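Clultstead seed swap returns to the old chapel hall this January

Gardeners in Clultstead have something to look forward to in the greyest part of the year, as the village seed swap comes back to the chapel hall in January after missing a winter while the roof was mended. Doors open at 10am and the kettle will be on well before that, so anyone who likes to be early (and there are plenty of you, as last time's queue down Salameh Lane showed) will be made very welcome.

The swap began as a handful of neighbours passing envelopes of runner beans across a kitchen table, and it has grown into one of those mornings people put on the calendar before they have even taken the old one down. At the last one, 155 people came through the door, some from as far off as Eltard, and one family brought a shoebox of saved sweet peas that had been going round the same three gardens for longer than any of them could say.
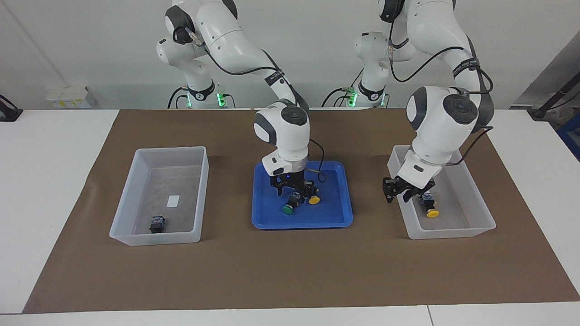 Rawan Nseir, who is organising this year's morning, says you don't need to bring seeds to take seeds home. "We'd much rather you came with empty pockets than stayed away feeling awkward," she told us. "If you've got something to share, lovely, and if you haven't, have a cup of tea and a chat and pick a packet. You can always bring us some back another year, when your beans have done well."

Those who are bringing seeds are asked to put them in paper envelopes, with the name of the plant and the year they were saved written on the front. A line or two about how it grew is always appreciated too, especially for tomatoes, where opinions in this village run rather high! Please leave out anything that has gone damp or mouldy, and do keep squash and pumpkin seed to one side if you grew several kinds close together, as they cross very freely and the results can be a bit of a lottery.
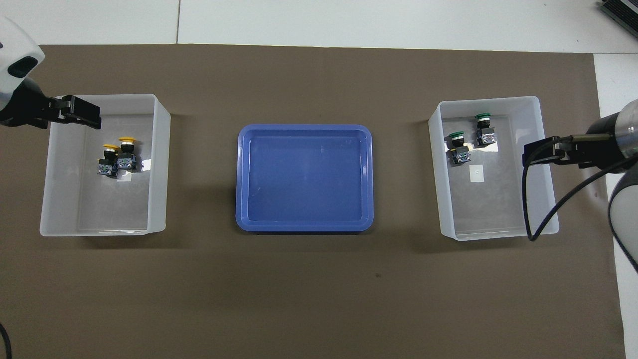 Photo: Clultstead Village News

There will be two short talks during the morning, the first on sowing broad beans under cover and the second on keeping old apple trees going, with time for questions after each. Adach Nursery is giving 20 bare-root currant bushes for the raffle, and tickets will be 50p each from the table by the door, with the money going towards new water butts for the allotments on the Eltard road.

Children are welcome and can plant up a pot of peas to take home for the windowsill. Soup and rolls will be served from noon until they run out, and if last time is anything to go by it would be wise not to leave it too late.

Entry is free. Parking at the hall is limited, so please walk if you can, or use the field behind the school, where the gate will be open until 3pm. Offers of cake can be left with Rawan at the hall on the morning itself.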